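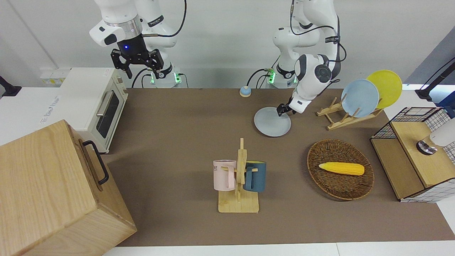
Plate held at the rim over the brown work surface.

Casodwood Crockery Reuse Scheme
Interim report to the Isness Fund, March 2023

1. Purpose of the report
This report covers the second stage of the scheme, under which community halls, lunch clubs and small caterers in Casodwood borrow washable crockery in place of buying disposable plates and bowls. It sets out work completed, work delayed and the changes we ask the Fund to approve.

2. Position against the work plan
The stock purchase is complete. The scheme now holds 1000 items, made up of dinner plates, side plates, bowls and mugs, all bought in plain colours so that replacements can be matched. Items are stored in stacking crates, each of which carries a number and a fixed contents list.

Lending began on the planned date. The work plan called for 12 borrowing sites by the end of this stage. There are now 16. The additional sites joined after the charge for one-off events was removed. Most of the new sites borrow once or twice a month, and their effect on the washing load has been small.

The online booking system, supplied by Vorenon, was accepted after a second round of testing. The first version allowed the same crate to be booked twice if the return date of one loan and the start date of the next fell on the same day. A half-day gap is now enforced between loans. Sites without internet access book by telephone and staff enter the details.

3. Washing and inspection
Crates are returned scraped and unwashed. They are washed centrally in the Mösli pass-through machine, which was installed in the old laundry room. Installation overran because the existing drain was set too high for the outlet and the floor had to be cut. The cost of this work was met from contingency.

Water hardness in the area is high. Scale was found on the rinse arms at the first service visit, and the softener has since been set to regenerate more often. Salt use has risen as a result and the consumables line will be overspent. We propose to cover this from the underspend on transport.

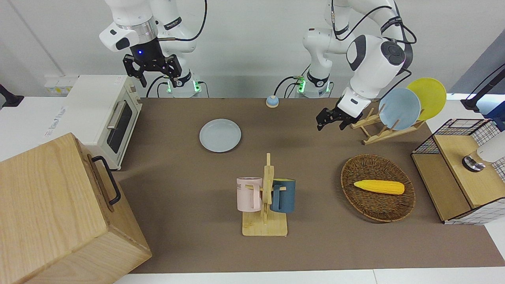 Each item is inspected after drying. The inspection sheet records rim chips, cracks, glaze wear and staining. Any item with a crack, or with a chip that can be felt with a fingertip, is withdrawn. Staining alone is not a ground for withdrawal unless it remains after soaking. Mugs account for most withdrawals, chiefly through damage at the handle. We have changed the crate inserts for mugs so that the handles no longer touch, and will report separately on whether this reduces losses.

4. Losses
Missing items are recorded apart from damaged ones. Losses are concentrated at outdoor events. Borrowers are asked to count items back into the crate before collection, but the returned count sheets are often blank. The sheet has been shortened to a single line per item type and fixed to the inside of the crate lid.

5. Delayed work
The waste audit at borrowing sites has not been finished. It needs a bin weight taken before a site joins the scheme and another taken afterwards, and for 7 sites the earlier weight was not recorded before lending started. For these sites we intend to use purchase invoices for disposable tableware. The two methods are not directly comparable and the results will be shown in separate tables.

6. Changes requested
(a) Transfer of the transport underspend to consumables, as described in section 3.
(b) Extension of the audit deadline to the end of June.
(c) Agreement to replace damaged mugs with a straight-sided stacking type, at a slightly higher unit price.

7. Next stage
Bookings for the summer season are open. A spare pump for the washer is on order and will be held on site. The final inspection figures, broken down by item type, will be sent with the completed audit.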